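Verness Court Owners Association
Minutes of the special meeting on the shade awning proposal, 4/18/26 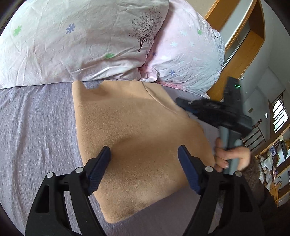
Pillows in printed cases and a folded tan cloth on the bed.

Present: Estíbaliz Figueroa (chair), Gonzalo Robles (minutes), owners of units 1, 3, 4, 7, 8 and 11. Unit 6 by proxy. Unit 9 sent apologies.

Meeting opened at 10:05.

1. Minutes of the last meeting
Approved with one correction. Unit 4 did not "welcome" the awning idea in March. Unit 4 asked what it would cost. Text changed to say so.

2. Courtyard awning – quotes received
E. Figueroa passed out the two quotes for a motorized fabric awning over the west side of the courtyard.

Kustero: fixed price, installed, with a wind sensor. Fabric warranty ten years, motor warranty five.

Segura: lower price, hand crank, motor offered as an add-on at $633. Fabric warranty "up to" ten years.

Unit 7 asked what "up to" means. The chair had asked Segura the same question by email and got the brochure back. Unit 7 said that was an answer of a kind. It was agreed that no quote with "up to" in the warranty line will go to a vote until the wording is replaced with a number.

Unit 3 asked why the Kustero quote leaves out the electrical work. The chair said the sales rep described it as a simple hookup. G. Robles pointed out that the nearest outlet is inside the bike room, on the other side of a block wall, and that the same words were used for the gate opener. The gate opener wiring came to $2,000 over the quote. Electrical work to be priced separately, in writing, before anything is signed.

3. Claims about energy savings
The Kustero brochure says an awning can cut cooling bills for the rooms behind it. Unit 8 asked which rooms. Only units 1 and 3 have windows on that wall, and unit 1 has the blinds down all summer already. The chair said the rep had promised a case study. It has not arrived. Unit 8 asked that savings be left out of the notice to owners until it does. Agreed.

Unit 1 said she would still like the shade and does not care about the brochure. Noted at her request.

4. Wind and drainage
Unit 11 raised the old sail shade, which lasted two summers and then took a gutter bracket with it. He wanted to know who is responsible if an awning is left out overnight in a storm. Kustero's sensor is supposed to pull it in. The small print says the sensor is "a convenience feature" and that damage from wind is the owner's problem. Several owners thought that made the sensor hard to pay for.

Rain runoff was also discussed. Both drawings show the front edge ending over the brick planter, where the drain clogs every fall. Neither company mentioned it. G. Robles to send both of them a sketch showing the drain and ask for a revised pitch or a gutter on the front bar.

5. Repairing what we have
Unit 4 proposed getting the existing pergola fixed instead. Illeck looked at it in January and quoted $4,000 for new posts and rafters, with no fabric. The chair considered this high for something that gives shade in stripes. Unit 4 replied that stripes are more than we have now, and that a pergola has no motor to break. Illeck will be asked whether the price changes if the two north posts stay.

6. Budget
The courtyard line stands at $400 after the spring planting. Anything larger comes out of the reserve and needs a full owners' vote with notice. The chair suggested a deposit could be paid now to hold the Kustero price through the month. Unit 7 objected – the same "price ends soon" line appeared on their flyer last year. No deposit will be paid.

Motion (unit 7, seconded by unit 3): take no decision on an awning until all open questions are answered in writing. Carried, six in favor, one against (unit 1).

7. Other business
Unit 8 asked again about the umbrella stand by the mailboxes. Still nobody's. It goes to the curb at the end of April if not claimed.

Actions
E. Figueroa – warranty wording from Segura; case study from Kustero.
G. Robles – drain sketch to both companies; separate electrical quote.
Unit 4 – Illeck, price with north posts kept.

Closed at 11:20. Next meeting to be set once replies are in.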